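Diary, Tuesday, November 4, 2025

I slept well for the first time since we came back from the lake. The rain has stopped and the street smells of leaves. I made the coffee too strong again and drank it anyway, standing at the window. 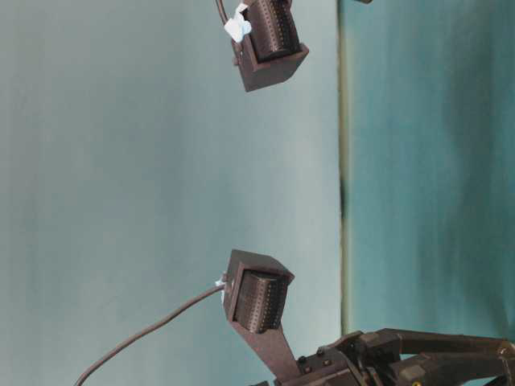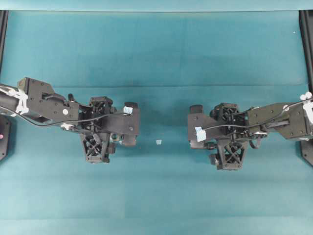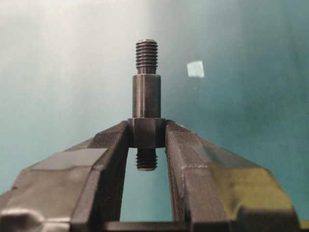

Page last changed: November 4, 2025, in the evening

My subject today is bread, as it was most of last week. In September I promised myself that I would learn to bake the dark rye of my grandmother before winter, and winter is very near now. The first loaf was like a brick. The second was better on the outside, but inside it was wet and stuck to the knife. I wrote down everything in the blue notebook, also the mistakes.

This morning I took the starter out of the refrigerator and fed it. It was slow, and I was afraid I had killed it with the hot water on Sunday. By noon it had bubbles and smelled like apples, so I was forgiven. I mixed 515 grams of rye flour with the salt and the caraway, and I did not add more water, although my hands wanted to. My grandmother never weighed anything. She looked at the dough and said "it wants" or "it does not want," and I have no word for this in English.

While the dough was resting I walked to Wukbridge to buy a new tin. The shop there had only two, both too wide. I came home with a wooden spoon and a bag of pears, which I did not need. On the bridge the wind was strong and I had to hold my hat with one hand.

The letter from Okafor about the heating came also. They want to check the pipes in the building, and it can take up to two hours in each apartment. I hope they do not choose a baking day.

At five o'clock I put the loaf in the oven. I sat on the kitchen floor and read, but I looked through the glass more than at the book. It rose a little on the left and less on the right. I think the oven is not level, or I am not careful when I shape it.

Now it is under the towel and I must not cut it until tomorrow. This is the hardest rule in the whole recipe. I will call my mother in the morning and ask about the caraway, if it was whole or crushed.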